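Runholm's spring open day fell on Mon 23 May, and the invitation promised "an intimate look at surgical equipment." There were 300 of us. I got my badge, a tote bag and a croissant, in that order, and was put in group 4 with people from hospital purchasing who had clearly done this before and had brought their own pens.

The morning belonged to Jeltura, the firm's new suction unit. Our guide, Melati Manurung, switched it on and carried on talking in a normal voice, which was her whole sales pitch and a pretty good one. The old model, parked next to it for comparison, sounded like a bus going uphill. Both come with the same foot pedal. I asked why and was told that surgeons like the pedal.

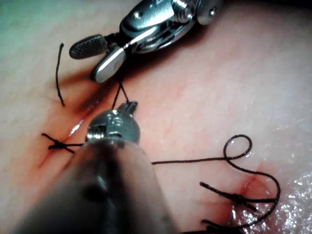
*Two incisions and plenty of black thread.*

After lunch (more croissants) we saw the test room, where Kiseo hoses get bent 2,577 times before a batch is passed. A man from Harahap asked who had picked that number. Edith Londoño, who runs the room, said it was before her time and she wasn't going to be the one to change it.

The price list was handed out at the very end, 25 minutes before the shuttle left. It was the quietest part of the day, even counting the Jeltura. They're doing it again in September, and I've already put my name down.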